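Quarterly Report to the Skorkham Fund
Project: Shared Kitchen Equipment Library, Trirulcombe
Period covered: April through July

Summary for those reading on a phone

The library is open, people are borrowing things, and most of the things come back. We have spent less than planned on machines and more than planned on gaskets. The request at the end of this report is small and concerns gaskets.

What we said we would do

The grant application promised a lending library of kitchen machines that a household might use a few times a year but would rather not buy: pressure canners, dehydrators, grain mills, a pasta extruder, a cider press. We promised 30 machines on the shelf by the end of the period. We have 30. Two of them are identical yogurt makers, which we admit was not the vision, but they were donated on the same afternoon and both donors were standing there.

Lending

The dehydrators never touch the shelf. All six are booked through the end of tomato season, and the waiting list has developed politics. We cut the loan period for dehydrators to 6 days, which is long enough for two batches of fruit or one ill-advised batch of jerky. Everything else still goes out for 14 days.

The grain mills have done better than we predicted and the bread machines much worse. We had assumed bread machines would be the star of the collection. Every household in Trirulcombe seems to own one already, usually in a closet, and several have tried to give us theirs. We now have a polite paragraph for this on the website.

The pasta extruder went out on its first loan in May and came back with dough in it. It went out again in June and came back with different dough in it. Borrowers now sign a cleaning sheet, and the small brush is tied to the handle with string. The string was not in the budget.

Repairs and safety

Each machine is plugged in and run before it is lent and again when it returns. The canners also get a gauge check, which we pay Van Hecke Appliance Service to do at a fixed price per gauge. Two canners failed in the first round. One needed a new gauge and is back in use. The other needed a new gauge, a new gasket, a new vent pipe and, in the technician's words, a new owner, so we have retired it.

Gaskets remain the main repair cost. Most of the canners were donated and predate whatever standard came later, so every lid wants its own part. Jernolberg Supply has been patient with our orders, which tend to arrive one at a time with a tracing on notebook paper.

Money

Machine purchases came in under budget, mostly thanks to donations. Gauge checks were on budget. Parts were over, and we covered the gap by moving money out of the printing line. The recipe booklet will therefore be shorter. Having read the draft, we think it can stand it -- there were four pages on the history of applesauce.

We were asked last time to estimate what borrowing saves a household. We tried, using the loan records and the shop price of each machine, and got a number so flattering that we distrust it. It assumes that everyone who borrowed a cider press would otherwise have bought one. We are rewriting the question on the return form to ask what the borrower would have done instead, and will report the answers even if the most popular one is "nothing."

What did not go well

The evening canning class in June was full on paper and half empty in the room. The hall had been double-booked with a choir, and by 7 p.m. some of our students had apparently joined it. We have moved the class to the library's own kitchen, where there is less space but no competing entertainment.

Online booking also still fails for anyone with an apostrophe in their name. The fix was promised for May. We are taking those bookings by phone.

Next period

Add one more dehydrator, if a decent used one turns up. Finish the gauge checks before apple season. Run the canning class again and try to keep the students.

We ask the Fund's permission to move what remains in the machine purchase line into parts. No new money is requested. A list of the gaskets, with tracings, is available to any reader who wants it.
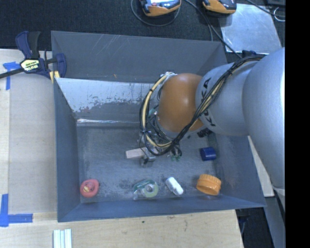
Worn metal bin with a robot arm reaching in from the right.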